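Planning ahead for next year's kit
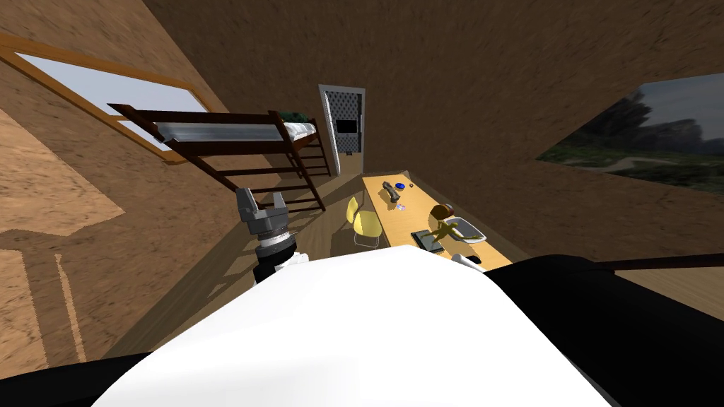 It's that time again, dear readers, when we sit down with a large pot of tea and try to work out what we can afford! The Warkport workshop has £1584 left in the equipment pot, and after a good long chat we'd like to put £572 of it towards a second gripper and a set of spare fingers from Bekex (they've held their January price for us, which was very kind). Annan quoted a little less, but delivery was extra and the wait was longer.

The bigger question is whether to buy another arm at all, or carry on trying things out in simulated bedrooms first and renew the Guta licence, at £38 a month. Many of you have said you'd like more practice rooms before more hardware, and we do see the sense in that. More than 50 of you filled in the last survey, so please do the same again and send us your wish lists by 8th May.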